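Session 6 Notes: Looking After the Hand-Held Gripper

Course: Robot Tooling and Upkeep
Instructor: Kamala Iyer
Lab lead: Nithin Warrier

Bring these notes to the bench. They cover what I went through on the board, plus the parts I rushed when we ran short of time. Last session was all about the arm. Today belongs to the small black tool that most of you have already picked up and squeezed a few times, and I'm so glad we get a whole session for it, because it is a lovely piece of mechanism and it repays every minute you spend on it.

Why a hand tool gets its own session

The Teten bench has an arm with a gripper on the end, and it has hand-held grippers built with the same fingers and the same pads. A person carries the hand tool to the table, does the task by hand, and the camera on the tool records what the fingers did. The arm later learns from those recordings. So the hand tool is a measuring instrument as well as a gripper. If its pads are torn or its linkage has play in it, the recordings carry that along, and we find out weeks later when the arm fumbles something it should have picked up cleanly.

Everything we do today to the hand tool you will do to the arm's gripper in Session 7. The fasteners are the same and so are the pads. The arm adds a motor and a cable, and we'll get to those.

Names for the parts

Use these names in your log entries so the next group can follow you.

Pad: the dark rubbery block at the end of each finger. It does the gripping and takes nearly all the wear.
Finger: the black arm that carries the pad.
Eyelet: a brass ring set into the black plastic. The small ones sit in the fingers just below the pads, the larger ones sit in the links.
Link: the thick rounded piece lower down that ties the finger back toward the handle.
Handle: the part in your palm. We are leaving it closed today. Please do leave it closed!

When you write "left" or "right," you mean left and right as the camera sees them, looking out along the fingers. Last November two groups used opposite conventions in the same log and Nithin spent a whole afternoon working out which pad had been changed.

How pads wear

A new pad has a flat face and square edges. With use, the face scuffs first. After that the edges start to lift, and small tears open along the inner edge where the pad meets thin or sharp things. Torn rubber catches lint and fibers. A caught fiber can hold on to a light part after the fingers open, which looks in the recording as though the operator was slow to let go.

The face also picks up a film from whatever it touches: skin oil, dust, adhesive from labels. A dirty pad and a worn pad can look very much alike, so clean first and judge afterward. I have seen perfectly good pads thrown away for being dirty, and I have also seen a cleaned pad come apart in someone's fingers, so take your time over this.

At Teten we change pads in pairs. Even if only one is torn, both come off. A fresh pad facing a tired one pulls small objects to one side as the grip closes, and you'll feel it straight away if you try it with a bead. (Do try it with a bead. It's a wonderful demonstration and it takes a minute.)

Before you start

Take a tray, a lint-free cloth, the small bottle of cleaner, tweezers, the short hex driver and a fresh pair of pads. Sign the tool out in the log. Stop any recording session that's running and close the file properly before you touch a screw. Wear your safety glasses for the fastener work.

Clear a patch of the table big enough for the tray and the tool side by side. Small screws travel a long way on a smooth white tabletop, and the tray has a lip for good reason.

The procedure

Step 1. Look at the tool as it came to you. Hold it level, fingers open, and look along the inner faces of both pads. Write down what you see before you change anything: scuffs, tears, residue, anything stuck on. Short plain words are best. "Left pad, ragged near top" is a great entry.

Step 2. Lift off loose fibers with the tweezers. Pull straight out from the pad, gently. If a strand turns out to be part of the pad itself, stop pulling and note it down.

Step 3. Clean both faces. Put the cleaner on the cloth, never on the tool. Wipe from the base of the pad toward the tip, turn the cloth, and wipe again. Leave it to dry for 5 minutes. This is a good moment to read the previous log entry.

Step 4. Check the linkage. Hold the handle in one hand and rock each finger lightly with the other, side to side. You are feeling for play at the eyelets. A sound joint has a smooth, slightly oily feel all the way through the squeeze. Grit feels like grit. If a finger clicks, mark the tool as held and bring it to Nithin.

Step 5. Look at the eyelets. Each ring should sit flush in the black plastic, with no gap you can catch a fingernail in. Check the small ones below the pads and then the larger ones in the links. Don't push a raised eyelet back in with your thumb. It will go in crooked, and it will stay crooked.

Step 6. Decide about the pads. Torn along an edge, or a ragged patch anywhere on the gripping face: change them. Scuffed but whole: keep them, and say so in the log.

Step 7. Change the pads if needed. Loosen the retaining screw, slide the old pad off toward the tip, wipe the seat, and slide the new one on until it stops. Tighten until snug and then leave it alone. Over-tightening squeezes the base of the pad and makes the face bulge. Do the second finger the same way, then close the tool slowly and watch the faces meet. They should touch along their whole length together.

Step 8. Take a test view through the camera and compare it with the view below, saved from the Ruddock tool at a sorting station with its old pads still on. Look at the inner edges first. The right pad has torn, frayed material and little flecks clinging to it, and the left has gray residue and a fine strand hanging from its lower corner. By the rule in Step 6, both of these come off. The small brass eyelets under the pads show well from this angle, so get used to checking them here too.

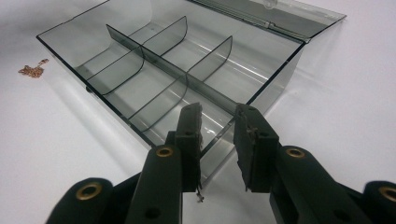

Step 9. Run the pick test. Use the organizer box and the small-parts kit. Pick a bead, a washer and a length of fine chain, place each in its own compartment, and take each one out again. Chain is the hardest of the lot and by far the most fun. Go in over the divider with the fingers open, close slowly, lift, and watch for links that hang on after release. Do the full set 2 times.

Step 10. Fill in the log and sign it. Old pads go in the Gretitz envelope with the tool name and the side written on each one. We keep them for Session 9, where we cut a few open and look at how far the tears run.

When the pick test goes badly

The part slides toward one pad. Check that both pads are from the same pack and seated fully. A pad that stops short on its seat is the usual cause, and it's quickly put right.

The part won't drop. Look for a fiber first, then for cleaner that hasn't dried. Both are easy to miss with the fingers closed, so open them wide.

The fingers close unevenly. Go back to Step 4. If the linkage feels fine, take both pads off and close the bare fingers. If they meet squarely without pads, the trouble is in the pads. If they don't, mark the tool as held.

The view looks tilted. Someone has bumped the camera mount. Don't correct it by eye! The mount has a setting jig in the Nesetti drawer, and Nithin will show each group how to use it. It's a satisfying little job and everyone will get a turn.

How often

Wipe the pads at the start of every session. Do the full procedure after every 200 recorded picks, or sooner if the log mentions a missed release. Tools that have been used on anything sticky get the full procedure the same day, whatever the count says.

For next time

Read your group's log entries from start to finish and come with one question about them. Also, have a think about this: the arm closes its gripper at the same speed every time, and you don't. What would you expect that to do to the wear on the arm's pads compared with the ones you handled today? I have my own guess and I'd love to hear yours before we open the drawer and check.

Revised notes will be posted Fri 28 December. If you spot a mistake in these, write it on the sheet by the door or catch either of us at the bench.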